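Home Workshop Rack Build Moves Ahead

Monday, June 8, 2020

A shared workshop run under the name Moltuneo is building a robot bench for handling cables in a small network rack. The project, called Varkora, has a budget of 1000 dollars for everything except the arms.

The rack stands on a wooden table with black wrap laid over much of the top. The members print their own brackets and have spent 300 dollars so far, mostly on fittings.
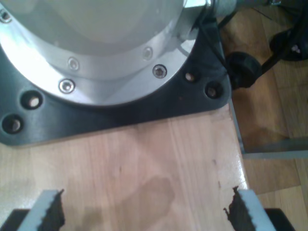
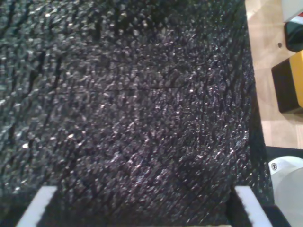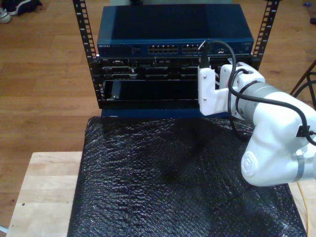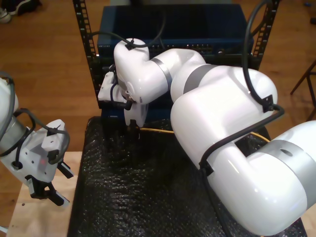
Work on the Varkora bench. The last two pictures show the rack with its network switch.

The group meets for 4 hours a week. Next on the list is a set of 25 plug-in trials using short patch cables. Plans and part files will be shared with members in December.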